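Lockyer Kraft Counter Roll, Dark Brown

Home > Packing and Wrapping > Paper Rolls > Heavyweight

Item: Lockyer Dark Brown, heavyweight
Sold by: Ploltinero Supply
Availability: In stock at Loltalcombe, ships the next working day

Overview

Lockyer Dark Brown is a heavyweight kraft paper for covering benches, counters and craft tables. It is sold on the roll or as cut sheets. The paper is uncoated on both sides, takes pencil, marker and most tapes, and lies flat after a few minutes if it is turned curl side down first.

It is the paper we recommend to customers who do gluing, light painting or sorting on a surface they want to keep clean. For wrapping small parcels, the standard Lockyer Natural is thinner and easier to fold.

Specifications

Color: dark brown, dyed through
Finish: matte, uncoated
Roll length: 400 feet
Core: cardboard, fits the Butden wall and counter dispensers
Recycled content: 70 percent
Cut sheets: packs flat, ordered by the case
Case discount: applies from 1,000 sheets, mixed colors allowed

Cutting and laying

Pull the paper over the edge of the counter and cut against the dispenser bar. The Butden bar is serrated and leaves a slightly ragged edge. If you need a straight one, use a rule and a utility knife on a cutting mat.

Masking tape holds the corners well and lifts off most painted or laminate tops. Test it first on varnish. On long benches, overlap the sheets by 2 inches and tape along the seam so that small parts don't slide underneath.

The paper is not waterproof. Water-based glue will soak through if it is left to pool. For wet work, put a plastic sheet down first.

Choosing a color

Natural shows dirt early, so it gets changed more often. Dark Brown hides stains and gives a strong contrast with pale or bright items, which helps when small pieces need to be found quickly. The dye can rub off slightly on damp white fabric, so we don't suggest it for sewing rooms.
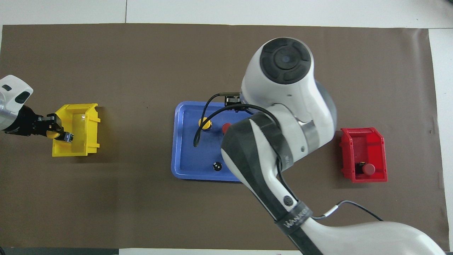 Tharindu Akanda
Product Editor, Paper and Packing

Bright trays and bins stand out well against the dark sheet, as the yellow and blue ones do on this table. We don't supply bins with the paper.

Storage

Keep rolls upright in a dry room and leave the sleeve on until you need them. Rolls stored on their side for months develop a flat spot and feed unevenly. Cut sheets should stay in the case with the lid closed.

Ordering and returns

Orders placed before noon are packed the same day. Pickup from the Loltalcombe counter is available every weekday except Wednesday. Unopened rolls and full cases can be returned for credit. Cut lengths made to order can't be returned.

Related items

Lockyer Natural, standard weight
Butden counter dispenser
Butden replacement cutting bar
Masking tape, general purpose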